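Black Fabric Enclosure for a Tabletop: Report of the Student Project
Course: Workshop Practice and Small Structures
Group 11

1. Why we made this project

The Melnyk laboratory of our school has one long window and many lamps on the ceiling. When someone works on a table there, the light is changing all day and the reflections go in every direction. In the previous term other students tried to put cardboard around their tables, but the cardboard was bent after a few weeks and it was not possible to fold it for storage. Our group received the task to design a dark enclosure for a square tabletop. It should be light, it should be cheap, and two persons should be able to put it up in less than one lesson.

We gave the design the name Sesura. The name has no special meaning, we only needed something short for the drawings.

2. Requirements

The teacher gave us a short list at the beginning. The walls must be of dark fabric and tall enough to block the light from the window. The front must stay open for work. The tabletop should be black and matte, with a border, so that small objects do not roll down to the floor. No glue was allowed on the laboratory furniture. The budget was 84 dollars, and the fabric took the biggest part of it.

3. Choice of fabric

We compared two fabrics. The first one, Bandodon, is a heavy curtain cloth. It blocks the light very well, but it is also heavy, and on our test frame the upper bar went down in the middle. The second one, Utero, is thinner and easier to cut. With a lamp directly behind it we could see a weak glow, but in the normal light of the room we did not notice a difference between the two.

To compare them we used a simple light meter. On the open table near the window it showed 871 lux at noon. Behind one layer of Utero, with the meter close to the wall, it showed 47 lux. For our purpose this was enough, and we decided for the lighter fabric.

One problem with all black fabrics is that they are not really black. Some look brown in daylight and some look a little green. We asked the shop for a sample before we bought the full length, and I recommend this to every group that will do similar work.

4. Construction

The fabric goes around three sides of the table. The back wall is made from two panels, because the roll was too narrow for one piece, and the seam comes down in the middle. At first we wanted to hide this seam, but later it became useful for us as a center line during the assembly.

The frame was not stiff enough after the first assembly. When somebody touched one side, the whole upper part was moving. We solved it with two thin cords, which cross each other on the back wall and go down to the back corners of the table. It is the same idea as the diagonal bracing in a bookshelf. The cords are light in color, only because we had them already — dark ones would be better. 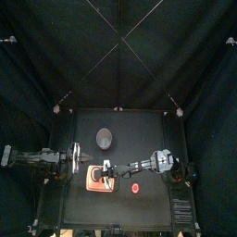 Clamps and small brackets do the rest of the holding. We chose clamps because they can be opened again without tools, and the height of the fabric can be corrected in a minute. For the corners we wanted brackets which are screwed, as a clamp in this place can turn when the cord pulls on it. Painting the pale brackets black was planned for the last week, but we did not have time for it.

5. Problems with the creases

The most difficult part was to make the fabric flat. We ironed both panels on low heat, and on the same evening they looked good. After some days the fabric started to hang down softly between the fixing points and wide creases came back. More tension helped a little, but then the seam was pulled to one side. We discussed a wooden bar at the middle height of the wall, and we did not build it, because it would make the folding much slower.

The shallow creases do not let light in. They are mostly a question of appearance, and the teacher accepted them.

6. What we would change

The cords should be dark. The two panels should overlap by a hand width at the seam, as we sewed them too close to the edge and on one place the thread is already loose. We would also buy more fabric than the drawing says. Ours was just enough, and one wrong cut on Thursday almost finished the project.

The drawings and the cutting plan are in the folder of the Melnyk laboratory, together with the rest of the Utero fabric.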